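FOR IMMEDIATE RELEASE
Hakthorpe, Nov 14, 2024

Brondik opens a folding room, and everyone with a laundry pile is invited

Hi, I'm Réka Antal, I run the Brondik shop on the lower end of Bognár Street in Hakthorpe, and I've been asked to write our press release because I'm the one who keeps talking about it. So please forgive the brackets (there will be plenty).

We have a new folding room! It's at the back of the shop, through the door past the ironing boards, and it opens to the public on the first Saturday in December. The idea is very simple. You bring the clean laundry you've been avoiding, you get a proper table to work on, and you go home with a stack instead of a heap. It's free for the whole of the opening month, and after that we'll charge a small fee that goes toward tea, lamps and keeping the place warm.

Most of us fold on a bed, or a couch, or the one corner of the kitchen counter that isn't covered in mail. I folded on top of my dryer for years and half of it slid down the back. When I started at Brondik I kept hearing the same complaint from customers buying baskets and drawer dividers. They'd get home, fill the basket, and the basket would sit there until it was time to wear what was in it. People told me they didn't mind the folding so much as having no decent spot to do it.

So we picked the table first and planned everything else after it. I wanted it white, I wanted it big, and I wanted the corners rounded, having walked my hip into every square corner in this shop. White was a bit of a fight, I'll admit. My coworker Nuno Falcão wanted a dark top that wouldn't show marks, and I wanted one where you'd spot a lost sock from across the room. I won, and he has been wiping it down ever since with great dignity.

Nuno is also the man behind the folding method we'll be teaching, which he calls the Zunix fold (it's a name he made up on a train and refuses to explain). It's meant for thick stuff: bath towels, sweatshirts, anything that springs back open the second you let go of it. You lay the piece flat, smooth it out from the center with your palms, bring the long sides in so they meet, and then fold up from the bottom in short turns. Press each turn before you make the next one. The last bit tucks into the fold above it and the whole thing stands up in a drawer by itself, and I get a silly amount of joy out of that.

If you're starting from a tangled heap, pinch the cloth wherever you like, lift it and let it hang for a moment before you lay it down. Don't hunt for the corners first! They're much easier to find once the weight has pulled the fabric straight. And do the big pieces before the small ones, so you have room to spread out while you're still feeling fresh.

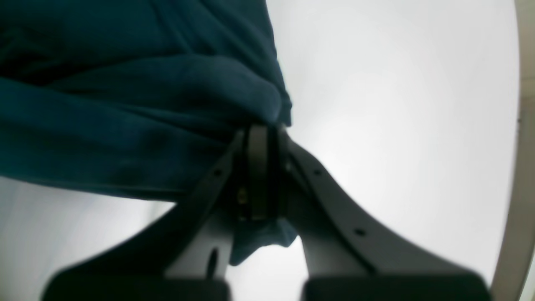
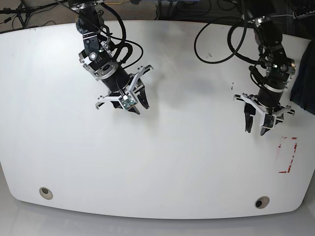 We've run 2 trial evenings so far, and I was a nervous wreck before the first one. I shouldn't have been. People stayed past closing, they swapped tips on fitted sheets (we remain divided on fitted sheets), and one woman went home and came back with a second bag. We had 661 names on the sign-up sheet by the time I sat down to write this, and that's for a shop that fits maybe a dozen people before somebody has to stand in the doorway.

To say thank you, the first 400 households to book a slot will get a printed card with the Zunix fold drawn out step by step. Nuno did the drawings himself. The towel looks a little like a burrito in the third one, but you'll get the idea.

A few practical notes. Slots are an hour long and you can book at the shop counter or over the phone. Please bring your laundry clean and fully dry, as we don't have washers or dryers and we're not planning to get them. Kids are very welcome, and they tend to be better at pairing socks than the grown-ups. Baskets can be borrowed while you're in the shop. There's street parking out front and a ramp at the side entrance.

Reporters, bloggers and anyone writing about homes and tidying can come by for a look before we open. Just call the shop and ask for me or for Nuno. If I pick up I'll probably talk too long, so have a pen ready. And bring a towel!

Press contact: Réka Antal, Brondik, Bognár Street, Hakthorpe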